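The drawer I finally gave up on

My kitchen has one deep drawer, and for years I couldn't open it all the way. Something always stood up at the back and caught - a lid, usually, and never the lid I was after. So in February I pulled the whole thing out, carried it to the living room floor and sat down with a coffee at 4 in the afternoon, thinking I'd be done by dinner. Ha!

I grew up in Aslow, where people kept everything. Margarine tubs held buttons, ice cream pails held soup, and you never knew which until you pried one open. My mother once sent me to school with a tub of curtain hooks for lunch (I traded them for half a sandwich, so it worked out). I think I've been saving tubs ever since out of plain habit.
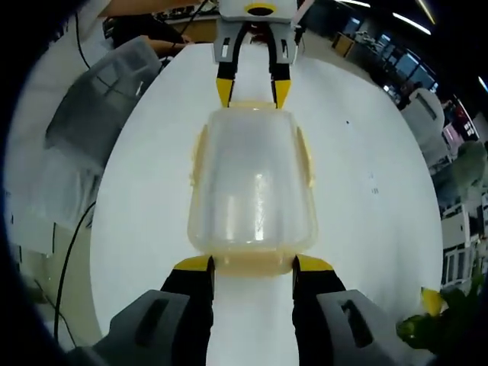
A frosted container with a pale yellow rim.

The swap night at the Sastura library is what got me going again. It runs every other Thursday, you bring clean food boxes with lids that fit, and you take home what you need. The night I went there were nearly 120 people in line, some with strollers full of the stuff, and a woman ahead of me was hunting for one square blue lid like it was a lost cat. I went in with two grocery bags and came out with one, and I'm counting that as a win.

My rule now is pretty loose. If a box has its lid, it stays. If it smells like curry after a night with baking soda, it goes to the garage and holds screws. I still have the big Rautiainen cake carrier, which I've used twice, and I'm not discussing it.

The drawer opens now, most days.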